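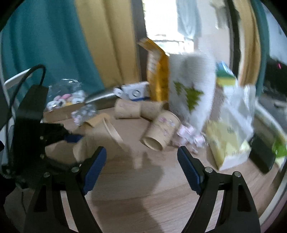
A two-finger hand-held gripper above paper cups and wrapped candies on the floor of a Flirkton demonstration room.

FOR RELEASE 8/27/20

Flutham Opens Its Doors for a Day of Household Robot Work

FLIRKTON – Flutham, a developer of gripping tools for household robots, held an open day at its Flirkton site this month. Visitors watched staff collect training data with hand-held grippers, tried the tools themselves and saw a robot arm repeat some of the same tasks.

Nearly 700 people came through the building over the course of the day. Entry was free, and groups were let in at set times to keep the rooms from getting crowded.

The work on show is part of Dirnari, the company's program for teaching robots to tidy up ordinary rooms. In Dirnari, a person holds the same kind of gripper that a robot arm would carry and uses it to do a chore. A camera on the tool records each attempt from close to the fingers. The recordings are then used to train the software that controls the arm.

Most of the sessions took place in rooms set up like the rooms of a home, with curtains, daylight from the window and everyday goods on the floor. Paper cups, candy, bags and boxes were among the items used. Flutham uses low-cost goods from regular stores and replaces them when they wear out. The layout of the items is changed between recordings so that the software does not learn a single arrangement.

Paper cups drew a good deal of interest from visitors. A cup bends if it is squeezed too hard and rolls if it is touched at the wrong point, and the operator has to choose between the rim and the side before closing the fingers. Small wrapped candies call for a different approach. The fingers have to come down close to the floor and shut on one piece without pushing the others away.

Staff gave a short talk before each session on how the tool is held and how the fingers open and close. Visitors aged 12 and over could then take a turn at a practice station. Attempts made by visitors were not recorded and will not be used in training.

In a separate room, a robot arm fitted with a Flutham gripper worked through a sorting task using software trained on earlier Dirnari recordings. The arm moved items from the floor into a bin one at a time. Operators reset the items after each run and answered questions from behind a safety line. Flutham said the arm still misses some pickups, most often when thin or soft items overlap, and that missed attempts were left in the demonstration.

The company also showed Ye, a set of replaceable finger pads for its grippers. Pads with different surface textures were laid out on a table, and visitors could handle them and compare how they held paper, plastic and cloth. Ye is being tested at 2 partner sites and is not yet on sale.

Many questions during the day were about privacy. Flutham said that recordings made in private homes are collected only with the written consent of the people living there, and that recordings are checked before they are added to the training set. Participants can ask for their material to be removed at any point before that check is finished.

The Flirkton site employs 31 people in hardware, software and data collection. Flutham moved into the building 5 years ago and has used the ground floor for recording sessions since the Dirnari program began. The open day was the first time those rooms have been open to the public.

A smaller visit for teachers and school groups is being planned. Schools that want to take part can write to the visitor desk at the Flirkton site. Requests should include the size of the group, the age of the students and any access needs.

About Flutham
Flutham designs and builds grippers, finger pads and recording tools for robots that work in homes. The company is based in Flirkton.

Media contact
Flutham Press Office, Flirkton

###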